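Section 7. Recording your first batch

OK, the arms are homed and Ameo is talking to the cameras, so now the fun part! I wrote this up for the Rumham two-arm cell, but the Vishwakarma rail version works the same way.

1. Open a new session in Ameo and type the task as one plain sentence. I use "put the clocks on the shelf table" – short and boring is good.

2. Set the session length. I do 50 takes and then stop for coffee (my hands get sloppy after that, and the arms copy every bit of it).

3. Lay out the objects, press Record, and drive both arms with the leader handles. Go slower than feels natural.

4. Press Stop once both grippers are clear of the table.

5. Move things a little before the next take. Tip a clock over, turn one around, swap which arm goes first.

Caution: keep your hands out of the cell while the Record light is on. 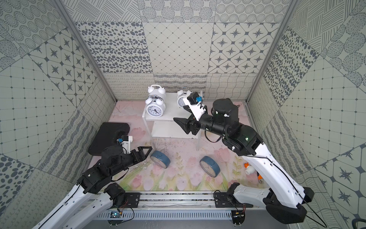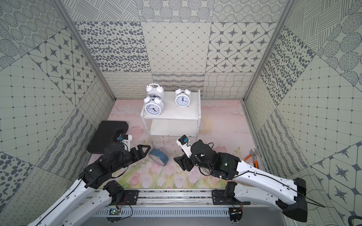 White alarm clocks on the shelf table, blue on the mat.

6. Mark each take Keep or Toss right away. If you dropped something and picked it up again, keep it – those recoveries are gold.

Note: don't train on fewer than 300 kept takes. Our Varninville set is up to 3,750 now, and I still toss plenty.

7. Hit Sync before you power down. Ameo won't remind you, and yes, I learned that one in April.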